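Flanmont toy library to reopen in larger rooms

The Flanmont toy library will open again on 5th April, three months after it closed its old rooms above the post office. The new space is on the ground floor of the former Skistholm furniture store on Mill Street and has a ramp at the side entrance.

Members can borrow up to four toys at a time and keep them for three weeks. The library holds 2956 items, from baby rattles to board games for teenagers, and every one of them had to be checked and relabeled before the move. Sets with missing parts were taken out of the catalog or combined with others.

Pretend food and kitchen sets are still the most requested group, followed by train tracks and wooden blocks. Waiting lists for the larger kitchen sets were closed in January and will start fresh when the doors open.

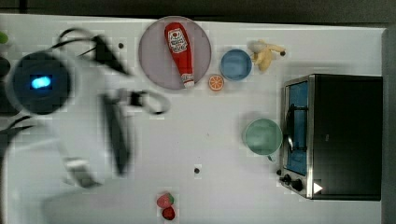 Yearly membership stays at $30 per family. Day care homes and preschools pay $100 and may borrow up to 15 toys for six weeks. Late fees have been dropped, but families with overdue toys will not be able to take out more until those are returned.

The library had 528 member families when it closed. Cards issued at the old address remain valid, and the time lost during the move will be added to each membership.

Shelving for the new rooms came from Ďurica, a store fitter in Fernenov, and was paid for with a town grant. A play corner for children under three will open later in the spring, once the floor there has been replaced.

Opening hours are 10 a.m. to 4 p.m. on weekdays, with the desk closed for lunch from noon to 1 p.m. Toys borrowed before the move can be handed in at the side entrance during those hours. Parking behind the building is free for the first hour.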